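Visit report: garment sorting and hanging room, Plandis textile reuse centre, Rallska

Thursday, December 19, 2019

The Plandis centre at Rallska opens its working rooms to visitors 2 times a year, in October and again before Christmas. I attended the winter session. My interest was narrow: how mixed second-hand clothing gets from the collection sack to the rail, how much floor it needs, and what furniture does the job. Our own shop handles a fraction of the volume and has the same bottleneck, namely hanging.

Intake is on the ground floor. Sacks are weighed on a platform scale by the loading door and entered on a paper sheet, later copied to a spreadsheet. The sheet for the week before the visit stood at 1435 kg. Of that, 368 kg had gone straight to rag as torn, stained or damp. The remainder goes upstairs in wheeled cages. The lift takes one cage at a time and this sets the pace of the building more than any of the sorting does.

We were shown the upstairs rooms in small groups. Each room takes one class of goods – knitwear, children's, household linen, and a general room for tops and trousers. I spent most of my time in the general room.
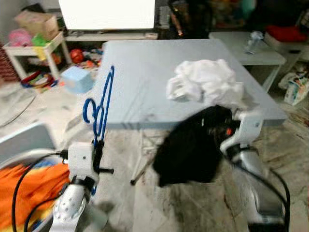 Table height was the first thing I asked about. Plandis started with fixed benches and gave them up after the first winter, as the rooms have to be cleared for deliveries of furniture. They now use folding tables throughout. The one in the general room has a light grey-blue top, and a heap of white cloth took up one side of it, which left the other side clear. The stated rule is that unsorted goods may cover half the surface and no more. Black garments are hung in a batch of their own, on blue plastic hangers, and the colour contrast makes a crooked shoulder easy to spot from the rail end. I would like to try this, although our hangers are a mixture of whatever the donors leave in.

Hangers are bought in from Kurek in a single pattern. Earlier stock was wire, which marked the shoulders of knitted tops and tangled in the crates. The plastic type costs more and breaks at the neck of the hook if overloaded with a winter coat, so coats have a separate heavier hanger and a separate rail. A running count is kept: 3694 hangers in circulation at the last stocktake, including those out in the shops. Losses are put down mainly to customers being given the hanger with the garment.

The method for tops is fixed. The garment is held by the collar, the hanger goes in from the hem where the neck is tight and from the collar where it is not, and the shoulders are then squared. Buttons are fastened at the top only. Trousers are hung by the waistband, full length, after a check of the pockets and the zip. Anything that fails the zip check goes to the repair crate.
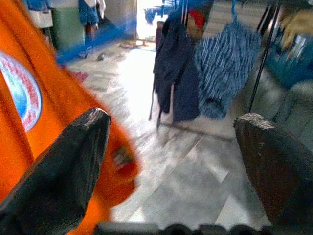 Repair is done off site by Fastine, who collect the crates fortnightly and return them with a tag on each item. Turnaround was quoted as ten working days. Fastine take zips, buttons and open seams. They do not take linings or knitted cuffs, and a garment needing either is downgraded to rag unless the cloth is good enough to sell by weight. I asked for the cost per item and was told it is settled by the crate, whatever the contents. That seems generous to Plandis for zips and less so for buttons.

The floor is hard throughout and swept at noon and at close. Lint is the main nuisance. Dark clothing is therefore hung before the towels are shaken out – a simple point of order that we have been getting wrong for two years.

Storage in the general room is in open bins on a low unit against the wall. Each bin has a set use: spare hangers, odd socks, belts, accessories, items for query. The bins are emptied at the end of each shift, including the query bin, which in my experience is the one that silts up.

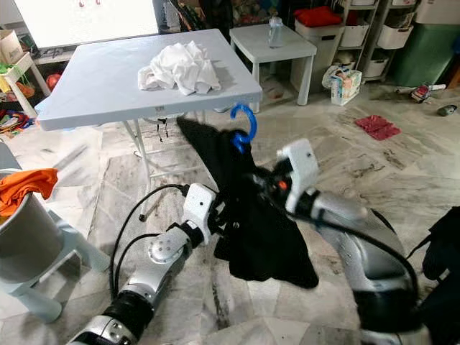

General room: black garment on a blue hanger in front of the folding table, storage bins at the back.

Lighting was adequate at the tables and poor at the far end of the rail, where navy and black could not be told apart. Heating was off in two of the four rooms. The stairs are steep and the handrail stops short of the top step; visitors with limited mobility should ask for the lift in advance, between cage loads.

Points to follow up: price of the Kurek hanger in boxes of a hundred; whether Fastine would accept a half crate; folding table, same height, with a locking leg. The next open session had not been fixed when I left. Parking is on the Rallska side of the bridge and is free after two o'clock.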